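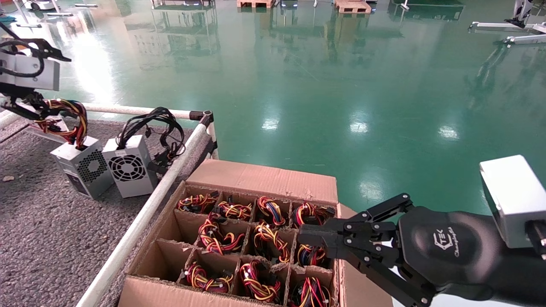
Yarn storage came first. Despina Psarras wants the guild to buy 24 divided bins from Hostik for the stash room. Lambros Athanasiadis asked what was wrong with a plain cardboard box with cardboard partitions, one coiled bundle to a compartment, flaps and all. No good answer was given. Tabled.

Blanket project. Eirini Tsoukalas reports 40 crochet squares in, out of 896 needed by August. Themis Chrysikopoulos doubts the August date and asked that his doubt be minuted. It is.

Spring sale. Kyriaki Stergiou says the Tirncombe hall is nearly free. The chair would like to see "nearly" in writing.

Sock class. 6 signed up, same as last time. Lambros is not convinced a flyer will help. Flyer approved anyway.

Closed at 8:40 p.m.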